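Can It Wipe the Counter Yet?
Speaker notes, Ward Prins. Stuvudano meetup, 22 Oct 2024. 20 minutes plus questions.
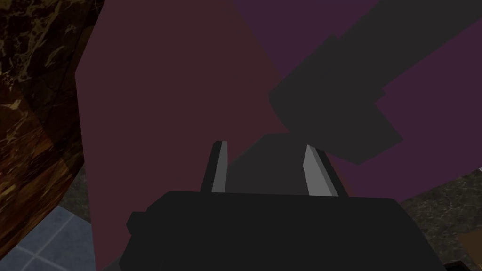

Start with the show of hands. Who here has been told, by someone selling something, that a robot will be doing their kitchen within 5 years? Wait. Who was told that ten years ago too? Let them laugh, move on.

My position, so they can start disagreeing early: machines can do pieces of chores. I have yet to see one do a chore. Clearing a table is a chore. Picking a cup off a table is a piece. Most of what gets clapped for is a piece.

Simulation first. I like simulation and I use it every day. You get kitchens by the hundred, you can swap the stone and the floor tile overnight, and a dropped plate costs you a reset. What you don't get is syrup. Or a drawer that has stuck since June, or a dishcloth that has gone stiff on the tap. Ask how many people in the room have modeled a wet dishcloth. (At Dunbar it was two, and one of them took it back.)

Then the Pillach numbers. Say slowly: we ran the pick task 2,000 times in simulation and were pleased with ourselves. Then 200 times on the real arm, and were less pleased. Don't read the table out, it's in the handout. The point is where the failures were. Hardly any were in the grasp. They came before it, getting the hand to a sensible place near a counter edge, and after it, when the arm had the thing and had to put it somewhere that already had other things in it.

Two fingers. Someone will ask about hands with five. My answer is that I'd take a boring gripper that opens and closes every time over a beautiful hand that needs a technician. But be fair here: try wringing out a sponge with a parallel jaw. Try peeling apart two stacked bowls. Murdo Strachan will be in the second row and he will bring up suction. Let him, he's partly right about bowls.

Shop floor, keep it short. People assume the shop is the easy case. It is when the part arrives in the same spot, facing the same way. Give the same arm a bin of mixed brackets and it's back in the kitchen with the rest of us.

Homo demo. They'll have seen the clip. Don't be rude about it. Questions I would put to anyone showing a clip like that:
How many takes?
Who set the table?
Was anyone driving it?
What happened when the cup was on its side?
If they can answer all four I'll happily watch it again.

What would change my mind: a machine left alone in a house it hasn't seen, for a week, with the owner paying for breakages. I'd settle for one counter, wiped, with the toaster moved and put back.

If short of time, drop the shop floor part and go straight to the four questions. Water is on the left of the lectern. Leave the slide with the handout address up during Q&A.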